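Peter Urban on writing a standard for work with cloth

Peter Urban joined Cosance in October to lead the working group on handling guidelines for soft goods. The group's draft, known internally as Gelano, sets out how folding tasks should be carried out and recorded with hand-held grippers before the results are used to train robots. It now runs to 40 clauses, 11 of which concern the operator.

"Most existing rules assume a rigid part," Urban explained. "A shirt has no fixed shape, so we had to define what an acceptable starting position is."

The draft asks that each gripper carry a readable code and number, and that both be entered in the session log. It also requires that folding be recorded in ordinary rooms – on beds as well as on tables – and under daylight where possible.

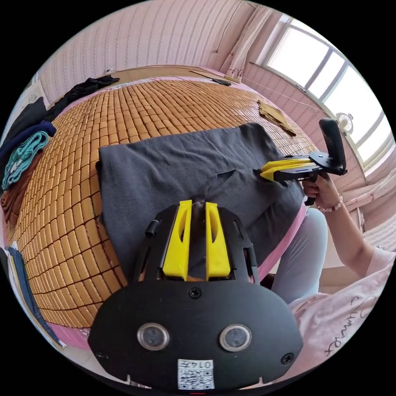
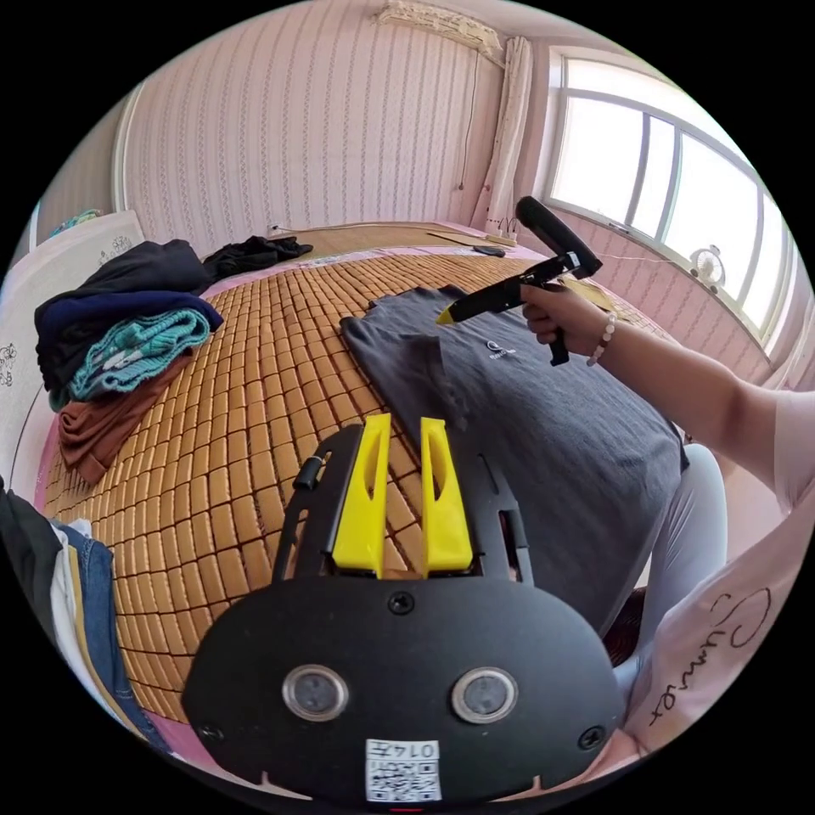
Folding work on a bed with hand-held grippers. Both views show dark gray fabric on a woven mat.

Urban was firm on the question of discarded attempts. Under clause 20, a failed fold must be kept and labeled as such. "If an operator deletes the bad ones, the record says the task is easier than it is," he said. The partner site in Prekow has already applied the rule to its archive of 3149 recordings.

Not every proposal was accepted. A limit on background clutter was dropped after the Lý office objected that homes are seldom tidy. "They were right, and we removed it," Urban said. The wording on operator rest breaks remains open, and comments from member sites will be taken up at the group's next meeting.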